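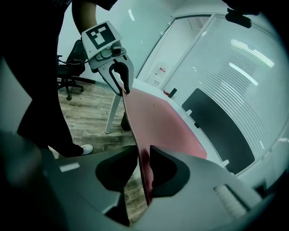 Hi from the Clorkbridge robot club! Want to know how you teach a robot to pick things up? You show it! We wear grippers, kind of like big plastic crab claws, and do the job ourselves, over and over (I did 47 tries in April, phew). 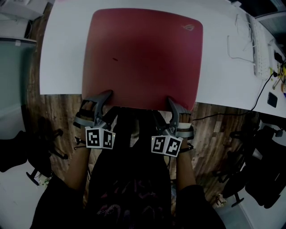
Two grippers, one red laptop!

See the black-and-white squares? They help a computer work out where each gripper is. Our robot, Nilitz, learns from all those moves. Try it at home: pick up a sock with two spoons. It's so hard!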